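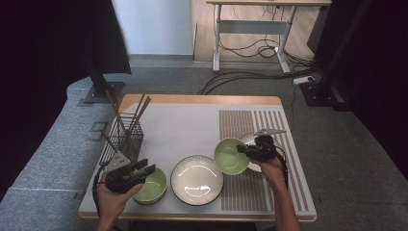
Wader repairs: how to send yours in before the fall runs

The repair bench at Drirnora Fly & Tackle is open for fall work. If you have waders that leaked last spring and have been hanging in the garage, now is a good time to send them. Orders that reach us by the end of August will go back out before most of the fall steelhead rivers get busy. After that the wait gets longer every week until November.

We logged 2,628 wader repairs at the bench last year. Most were pinholes and seam leaks, and most of those were in the inside leg, between the knee and the crotch, where the two legs rub when you walk. The next most common problem was the neoprene foot.

What we fix

We patch pinholes, thorn punctures, and tears up to 10 inches long. We reseal seams, replace neoprene booties on stockingfoot waders, replace gravel guards and hooks, and put on new suspender buckles. We can replace the zipper on the Okoro front-zip wader and on older Caluvness models that have the metal-tooth zipper. Zippers on other brands have to go back to the maker.

We work on breathable waders from any brand. We no longer take rubber hip boots or canvas waders. The glue we used for those is out of production and the replacement did not hold up when we tried it on our own boots.

Delamination is the one thing we can't fix. If the inner coating is coming away from the outer fabric in sheets, or you see large bubbles across the seat or thighs, the wader is done. We will tell you so and mail it back or recycle the parts, whichever you choose on the form. Buckles and booties in good shape get saved for other repairs.

Finding the leak at home first

You don't have to find the leak for us, but it saves bench time and you may be able to fix a small one yourself.

Turn the waders inside out and lay them flat on a clean surface. Put rubbing alcohol in a spray bottle, spray one section at a time, and watch the fabric. On most breathable waders a pinhole will show up as a dark gray spot within a few seconds. Circle it with a ballpoint pen or a laundry marker. Do the front of both legs, then the back, then the seat. Take extra time along the seam tape.

The alcohol test does not work on neoprene. For the feet, fill the bootie with water to the ankle, hang the wader up, and dry the outside with a towel. Wait 10 minutes. A wet line along the seam means the stitching has let go, and a wet patch on the sole usually means wear from sand inside the boot.

For a pinhole, a dab of wader glue on the inside the size of a pencil eraser is enough. Let it cure overnight with the wader lying flat. Don't hurry it with a hair dryer. If the hole is big enough to see daylight through, it needs a patch on the inside and glue on the outside, and that is a good one to send us.

One caution about damp waders. If both legs are evenly clammy on the inside after a hot day of walking, it may be sweat. We get waders every August that pass the pressure test with no leaks at all. Wear them over dry long underwear on a cool morning, stand in waist-deep water for half an hour, and then check where you are wet.

Wash them before you ship

Please send waders clean and dry. Glue and tape won't stick to fabric with sunscreen, fish slime, or river silt in it, and waders that come in dirty get washed here for an extra $8. Hand washing in a bathtub with a mild powder soap is fine. A front-loading machine on cold and gentle is fine for most breathable models if you close the zipper and unclip the suspenders. Do not use fabric softener or bleach. Hang them by the suspenders until the outside is dry, then turn them and dry the inside.

Several states ask anglers to dry gear completely between waters to slow the spread of invasive snails and algae. That goes for boots too. Felt soles hold water for days. If you have been on a river with a posted warning, dry everything before you pack it.

Cost and turnaround

Pinholes and seam sealing are $45 for the whole wader, however many holes there are. Patching a tear is $20 per tear on top of that. New booties are $85 for the pair. We don't replace a single bootie, as the other one is nearly always close to failing. Zippers are $156, which includes the pressure test. Return shipping within the lower 48 is included in all prices. For Alaska, Hawaii, and Canada we add the actual postage.

Every wader gets a pressure test after the repair. If it leaks in the same spot within a year, send it back and we will redo it free.

Turnaround in August is two to three weeks from the day the box gets here. In September it is usually four to five. We can't hold a spot in line over the phone.

How to send them

Print the repair form from the service page or pick one up at the counter. Fill in the brand, the model if you know it, your size, and where you think the leak is. Put the form in a plastic bag inside the box. Leave out boots, belts, and anything in the pockets. We took two fly boxes, a car key, and a fishing license out of chest pockets in June, and we had to mail them all back separately.

A bootie replacement needs your street shoe size as well as your wader size.

New on the shelf

The Ulta stockingfoot is back in stock in medium, medium king, large, and large short. It has a four-layer lower leg, a three-layer top, and a fleece-lined hand pocket. Small and extra large are due next month. We also have the Okoro travel repair kit, with two tubes of glue, a sheet of patch fabric, alcohol wipes, and a marker. It fits in a chest pocket. One tube will cover most pinholes you are likely to get in a season, but an opened tube will harden within a few weeks unless you keep it in the freezer.

We made a run of 800 mesh boot bags with the Caluvness logo, and one goes out free with every pair of wading boots while they last.

Shop hours stay the same through the end of September. Waders can be dropped off at the counter any time we're open, and they go into the same line as the mailed ones.

Repair prices in this item are good as of 6 August 2022.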